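About Us

Hi, and thanks for stopping by. I'm Khang Doãn, and I run Prekdale, a small robotics shop that teaches grippers to pick up awkward things. We started out with one desk and one borrowed bench at Dredongate, and we've since moved down the hall to a room with a real door (and a coffee machine, which I'm prouder of than I should be).

Most people meet us at the September open day, so let me tell you how that goes. Doors open at 10 in the morning and we put the simulator up on the big screen. Everything gets tried in there before our real arm is allowed near it - we call the simulator Wunau, and it has saved us a lot of broken crockery. Visitors shout out what they'd like to see it go for, and somebody's kid always picks the hardest thing in the list.
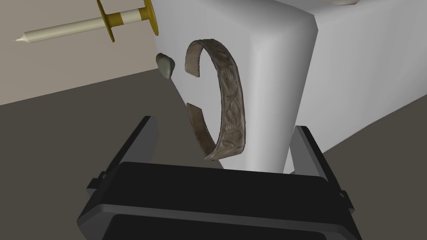
Words and screen grab by Khang Doãn, Prekdale

The bracelet is my favorite. It's an open metal cuff with leaves and scrolls all over the outside, and it drives us nuts! A plain block gives you two nice flat sides to squeeze. A curved band with a gap in it gives you choices, and most of them are bad ones. With the fingers spread wide like this, while they're not touching anything, is when I stop the run and ask the room where they would grab it. People get really into it. Last open day two retired dentists argued all through the coffee break.

The cuff is number 1813 in our object library, which holds 2173 shapes at the moment. Ratanaporn is the name of the grasp planner we wrote to work through them, and yes, you can have a go at beating it. We keep 3 seats at the front with a controller each, and the line moves pretty fast.

The rest of the year we do contract work, mostly for small warehouses and repair shops, and we run demos for schools when we can fit them in. You don't need to know a thing about robots to come. Bring a weird object from your kitchen drawer if you like - if it's small enough, we'll scan it and add it to the library, and you can come back next September and see how the gripper gets on with it.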